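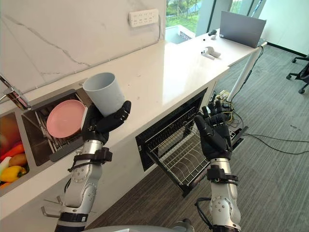 The Drunico kitchen run is a sink counter and a dishwasher in one line, made for offices, studios and small shared rooms where a full kitchen would take too much space. It is sold by Nedelcu as one unit, with the cabinet, the worktop, the basins and the dishwasher already fitted together. The worktop is white and glossy, and it continues away from the sink as one long surface. In our showroom at Clumuvberg it goes nearly up to a white desk, and many visitors ask for the same arrangement. Behind the worktop we use a white marble backsplash with thin grey veins, and the power sockets are placed high on it, away from the water.

The sink

There are two stainless-steel basins, set into the worktop side by side. Most customers use one for washing food and the other for the dishes. For the second basin we supply a metal rack, which stands inside it and can be taken out with one hand. Plates stand on edge in the rack and the water goes directly to the drain, so you do not need a separate draining board. A plate of usual dinner size will lean a little in the rack. This is normal.

The tap is a high chrome one with a curved neck, fixed at the back edge of the worktop, with a lever. It turns over both basins. The height was chosen after customers of our earlier model told us that they could not fill a tall jug under it.

The worktop is 50 mm thick at the front. It can be cleaned with a soft cloth and ordinary washing-up liquid. Please do not use powder cleaners on the glossy surface — they leave small marks which can be seen in side light, and these cannot be polished out at home.

The dishwasher

The dishwasher stands immediately to the right of the sink cabinet, under the same worktop. You rinse a cup over the basin and put it in the rack without taking a step, and there are few drops on the floor.

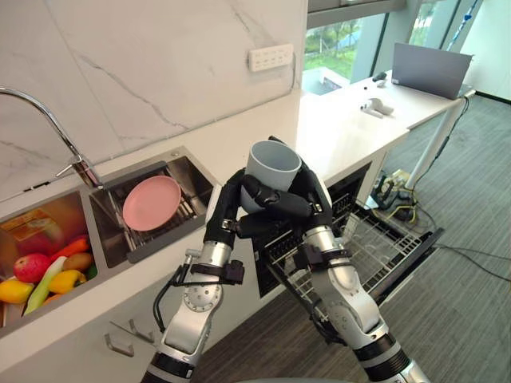 The wire rack pulls out fully, so that you can also load the back row from above. The tines are parallel and they hold plates, saucers and shallow bowls. Cups and plastic beakers should be placed with the opening down, at the sides, where the tines leave more room. Light plastic cups can turn over during the wash if they stand alone, so put them close to each other or against something heavier.

When the door is open it needs free floor in front of it. Please measure this before you order. Rakiya Ekpo in our planning office has seen several rooms where the door met a table leg, and she will check your drawing without charge if you send it together with your enquiry.

Cabinet and fittings

The cabinet front below the sinks is white, with silver metal handles. The fronts can be ordered in other colours, but then the delivery time becomes longer. In August the workshop is closed, and no special colours are made in that month.

What is included

Worktop with two basins cut in and sealed
Sink cabinet with handles
Chrome tap with lever
Metal rack for one basin
Dishwasher with wire rack
Fixing set and printed instructions in English

The backsplash and the sockets are not included. We can supply the marble from our partner Wernik, cut to your length. The sockets must be connected by your own electrician.

Installation

The unit arrives in two parts, the cabinet and the worktop. Two persons can put it in place in one morning if the water and the drain are already prepared. The drain connection should be not more than 40 cm from the back of the cabinet. If it is further away, please tell us before the delivery, because a different pipe is needed and our fitters do not carry it in the van.

Aminu Dauda leads the fitting team. He asks customers to keep the wall free of paint work for one day before and one day after, as the sealing strip does not hold well on fresh paint.

Care of the basins

Wipe the steel in the direction of the grain. Do not leave wet iron pans in the basin during the night. If you keep vegetables in the first basin before you prepare them, lift them out before you use hot water. The rack in the second basin should be taken out and washed from time to time, as limescale collects on its feet.

Ordering

Article number 3353 is the standard version, with the dishwasher on the right. For the version with the dishwasher on the left, use article number 979. The price depends on the length of the worktop and is given in the written offer, together with the cost of delivery. The showroom at Clumuvberg is open until five in the afternoon, and you may bring your own plates and try them in the racks.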